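May 2026

Went to the color evening at Rebane after work, the one the paint shop has been advertising on its window since the clocks changed. I paid $20 for it, refundable against a purchase, and I am writing this down tonight so that I don't talk myself into anything by the weekend.

The idea is that a room has a temperament and that you've been fighting it. You fill in a sheet with questions such as "Does this room tire you?" and "What did you hope for when you first stood in it?" I hoped for a place to eat. I wrote that. The woman running it read my sheet for a long time and said the dining room was asking for depth. I said it was asking for a new radiator. She smiled the way dentists do.

Depth, for the record, comes from the Bovden range, and the Bovden range costs $59 a can. The same shop sells an ordinary eggshell for a good deal less, on the bottom shelf behind the rollers, with no story on the label. I asked what the difference was and was told pigment. I asked how much more pigment and was told it was more a question of the quality of the pigment. I have had this conversation before, about olive oil.

What bothers me is that part of it worked on me. I came home and stood in the dining room with the lamp off and thought, yes, it is a bit tired. It is beige. I painted it beige because the people before us had done it in a yellow that made every meal look like a hospital tray, and I wanted the opposite of an opinion. It has stayed that way through two tables and a dog. I never once thought about it until a stranger asked me how it made me feel.

So after supper I got out the laptop and looked at dark rooms. A mistake, really. Everyone who has a dark room seems to have eleven-foot ceilings and a brass lamp, and the rooms are always pictured at the same hour, with the same bowl of pears. Half of them have never had a person eating in them. I wanted to know what plum looks like in February at four in the afternoon with the mail on the sideboard, and there's no picture of that.

I did keep one.

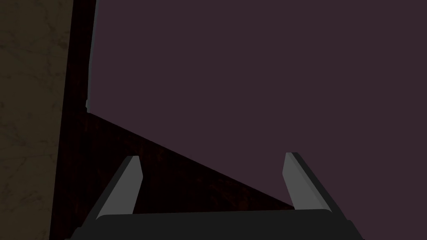
Dusky plum over a very dark red-brown, olive beige down the left. Computer-made, and dim.

I've had it open on and off all evening. The plum I could live with. In that light it goes grayish, and I like it better than the jewel-box purple on the Bovden card, which looks like the inside of a chocolate box. The red-brown next to it is another matter. I can't decide whether the two of them get along or whether they're both just too dark to argue. The olive beige is close to what I already own, and I find that annoying.

The screen is no guide, of course. I turned the brightness up and it became a different color, and then I carried the laptop into the dining room and it became a third one. The leaflet from the evening admits as much, in small print, and then recommends buying sample pots. Seven of them, it says, is a good starting number. Good for whom?

There was also a talk about light, and that's where I stopped writing notes. We were told that dark walls make a small room bigger. Last August my sister-in-law was told, by a different shop and with the same confidence, that white walls make a small room bigger. I would like one of these people to come around with a tape measure. Ours is a small room with a door in the wrong place, and it'll go on being that in any color. The talk claimed that the edges of the room "dissolve." I don't want them to dissolve. I walk into them enough as it is.

The other thing was the quote. They do the whole job if you like, under the name Vurkance, with a visit and a mood folder and two coats. For a room our size it comes to $1,373. That leaves out the ceiling, and the woodwork, and moving the sideboard. I asked what was in the mood folder and she said mostly fabric.

I should be fair and put down what I learned. Test the paint on a big piece of card and move it around the room, don't daub it on the wall. Look at it in the evening if evening is when you use the room. Keep the sheen low if the plaster is bad, and ours is terrible, especially by the window where the damp got in. All sensible. My father would have told me the same for nothing, while holding the ladder.

The couple beside me signed up for the visit on the spot. They had a hallway, they said, that had never welcomed them. I've been trying to remember whether our hallway has ever welcomed me. There's a draft under the door and a hook that falls off.

Where I've got to: I'll buy one sample pot, the grayest plum they have, and paint both sides of the lid of that big box in the garage. If it still looks all right after a week of rain I'll think about doing the chimney wall and leaving the rest alone. If it looks like a bruise, I'm out the price of a pot. The $20 comes off it anyway, assuming sample pots count as a purchase. I didn't ask. Must ring them before they close tomorrow.

Radiator man still hasn't called back. Bled the thing myself, got rusty water on my good socks, and it's still cold at the bottom.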